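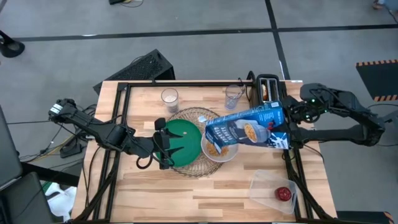 Attachment from Drita V.: green plate and cereal bowl on the round mat, both glasses at the back

Bratden Home Help
Ticket 1386
Subject: Round woven placemat humps up in the middle, bowl won't sit still
Product: Tratov round placemat, natural, pack of 2
Opened by: Drita Vukadinović
Status: Closed

Drita Vukadinović, 8:40 am

Hi! I bought the two-pack of the round woven mats in June and I love the look of them, so please don't read this as me being mad. The trouble is that one of them has gone humpy. It used to lie flat, and now there's a rise right where all the spokes of the weave come together, and anything I put near the center rocks. A plate is mostly okay. A cereal bowl is awful. You push your spoon down on the near side and the whole thing tips toward you and then clunks back.

The mat I mean is the light tan one with the weave fanning out from the middle. The usual load is a plate, a white bowl of Frosted Flakes sharing the mat with it, and glasses toward the back, off the mat. The table is striped butcher block from Maltbridge and I did check that first — a marble stayed put on it, and the bowl sits perfectly still on bare wood.

Things I already tried before writing:
Flipped the mat over. Then it's a dish instead of a hump, and the edges lift. Worse, if anything.
Turned it a quarter turn at a time. No difference.
Put a big cookbook on it overnight. Flat at breakfast, humpy again by lunch.
Swapped in the second mat from the pack. Totally fine! No rocking at all.

So is the bad one a dud, or did I do something to it?

Ognjen Krasniqi, Bratden support, 10:15 am

Hi Drita, thanks for the photo and for testing so much already. Trying the bowl on the bare table and on the other mat saved us a couple of rounds.

Could you tell me how the humpy mat has been cleaned, and where the two of them live when they're not on the table? Also, does the rise feel springy when you press it with your thumb, or stiff?

Drita Vukadinović, 10:50 am

Okay so, a small confession. The humpy one got a bath. Somebody in this house (me) knocked milk over it, and cereal milk gets down into every gap in a weave, so I ran it under the hot tap with dish soap and then stood it up in the drying rack between two dinner plates. The other one has only ever been wiped with a cloth.

When they're not out they both hang on a hook by the back door. The hook goes through one of the gaps near the rim.

Springy. It goes down when I press and pops right back up, like the lid on a jam jar.

Ognjen Krasniqi, 11:20 am

That's helpful. A springy hump after a soak usually means the strands swelled with the water and then dried while the mat was bent. The rim is bound tight and can't move much, so the slack goes to the center. Standing it in a rack would do it, and hanging it by the rim while it was still damp wouldn't help either.

It can often be coaxed back. Please try this:

Mist both sides with cool water until the mat feels damp and bends a little without creaking. Please don't soak it again.
Lay it on a clean dish towel on a flat counter, hump side up.
Press from the center outward with your palms, following the spokes, and leave it alone for 30 minutes.
Cover with a second towel, then a flat board bigger than the mat, then weight on the board. The cookbook by itself was probably too small and left the rim free.
Leave it weighted until it's fully dry, and swap the towels if they feel damp.

If the rise is still there after that, I'll replace the pack.

Drita Vukadinović, 4:05 pm

It's in the press! I used my big cutting board, which hangs over the mat the whole way around, and on top of that there's a Gentile casserole full of canned tomatoes. It looks ridiculous. Misting took longer than I expected, as the middle stayed crackly well after the outside had gone soft, so I did the middle twice.

One thing for your notes: when I turned it over there were crumbs of cereal stuck in the weave near the center. I picked those out with a toothpick before pressing. I doubt they were causing the hump, but I figured they shouldn't get flattened in there for good.

Drita Vukadinović, 7:30 am, two days later

Took the board off this morning. I'd call it nearly all the way fixed. There's a tiny bit of give if I go hunting for it with my thumb, but the bowl sits flat and I ate a whole helping leaning on the spoon on purpose. No clunk! The plate is steady too.

I've also noticed that if the bowl goes a bit to one side and the plate takes the other, neither one lands right on the join of the spokes, so I'm going to keep setting it that way.

No need to send new ones. Could you put the washing part on the product page though? The tag on mine only said "wipe clean" in very small print, and I'd cut it off before I read it.

Ognjen Krasniqi, 9:10 am

Glad the bowl is behaving! I've passed the note about the tag along to the people who look after the Tratov pages. For the next milk spill, blot first, then use a barely damp cloth along the strands and dry the mat flat on a towel. Storing them flat in a drawer will be kinder than the hook.

I'm closing this one. Replying to the ticket opens it again if the hump comes back.

Drita Vukadinović, 9:25 am

Drawer it is. Thanks Ognjen — the tomatoes are back in the cupboard.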